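Breslow shape sorter block, blue

I first stocked these after Jade Kowalchuk brought one into the Grimcombe shop in May, and I've gone through 30 of them by now! It's a good chunky block with holes all over the top, round ones and slots and an arch, and the purple star stands up nice and tall when it's in – easy for little hands to grab.

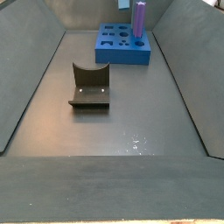

Can I buy spare shapes?
Single shapes are £5 each, posted from Hivgate, and I usually have the star in stock.

The plain blue rectangular block is my own favourite (my niece ignores it completely). It'll stand on its end, so it gets borrowed for towers as well, and I don't mind a few specks and scuffs on a block that's been played with – a wipe with a damp cloth is all I ever give mine.
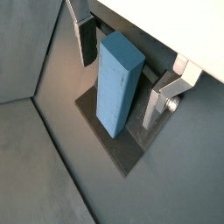 Grimcombe Toy List, page 10

Orders go out within 5 working days. If you'd like one wrapped, put a note in for Shufen Shi when you order and she'll do it in the striped paper. Prices checked 8/10/19.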